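Threads > TV & Streaming > Drama Recaps

Tagged: Salt Season, finale week, spoilers, long thread

ok Salt Season finale thread. muting my mentions after this. spoilers from post one so leave now if you're behind

First -- they let the harbor office burn. I had that on my list since the pilot and I still yelled. My neighbor knocked on the wall

Rawan Atallah in the first ten minutes. No dialogue. Just her in the stairwell listening to Nirano talk to his brother on the other side of the door. I've watched it 2 times now and the second time I caught that she's holding the ferry ticket. She had it BEFORE the argument. So she was always leaving??

Which changes episode four completely btw. Go back to the bakery fight. She keeps asking him what time it is

Jihad Nassar as Nirano is doing something so odd with his voice all season and it finally pays off. He drops it in the hospital. Talks like a regular tired guy for one line and then puts it back on. Chills

People who said he was miscast in February, I have screenshots. I'm not going to post them. I have them though

The Haddad family dinner. Ok. Everyone on my feed is saying it's too long and I disagree so hard. You need the boring part. You need the uncle going on about parking. Then Mrs. Haddad puts down her fork and says "he wrote to me too" and the whole table just stops

Seven episodes of everybody assuming the letters only went to one person. 7!! And she's been sitting there passing the rice

Also that actress has been in the background of nearly every episode and I never once looked at her. My fault. Great casting

Complaints now because I'm fair

The Caltero plot. What was it for. Big company wants the shoreline, scary lawyer shows up in episode two, scary lawyer has one great monologue in the rain and then... he gets a phone call and goes home? I rewound it. He gets a phone call and goes home

I liked the lawyer. I wanted him to lose properly, on screen, with his nice coat getting wet

Somebody replied last week that the Caltero stuff got cut down for time and maybe so, but then cut ALL of it. Half a villain is worse than none

Second complaint, the wig in the flashback. Moving on

Music was perfect though. They held back the opening song the entire hour and then played it on a bad radio in the ferry cafe. I don't cry at tv. I had something in my eye the whole credits

The last shot. So she's on the deck, he's on the pier, and every drama I've ever seen would have him run. He doesnt run. He sits down on the bench and starts eating the sandwich she made him. I thought it was the best thing in the show and my sister thought it was insulting. We are not speaking until lunch

She has a point about one thing -- he never apologizes. Not to her face. The letter to Mrs. Haddad is an apology but it's adressed to the wrong woman and I think the writers know that. I hope they know that

Ranking, fast, don't argue:
episode six
finale
episode four (moved up because of the ticket)
pilot
three
five
two, sorry, it's all lawyer

Season two talk. I've seen the rumor that they jump ahead 2 years and move everybody to Clollomura. Please no. The town IS the show. You can't pick up the stairwell and the bakery and the terrible little radio and just go inland

If they do it though I want it to be from her side. Atallah barely had lines this year and she still ran off with every scene. Give her the letters. Give her a job, even. What does she do all day? We never found out

And bring back the uncle
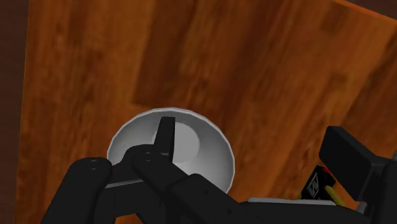 white bowl, wood table, finale night mood

Popcorn with too much lemon salt is the correct answer. It's called Salt Season. It was right there

Starting from the pilot at 9 tonight, two episodes and then bed, no live posting becuase I want to watch the stairwell stuff properly. If you see that ticket any earlier than the finale tell me the timestamp

Someone already says there's a corner of it sticking out of her coat in episode five. Going to look right now

Ok it's a receipt. I paused it. It's from the bakery. Still kind of devastating

Last thing and then I'm making dinner -- if you dropped it after episode two, I get it, but go back. Skip the lawyer if you have to (not the rain monologue). Three picks up in the first minute and it doesn't let go again until that sandwich

mentions are muted, DMs are open, Haddad dinner defenders only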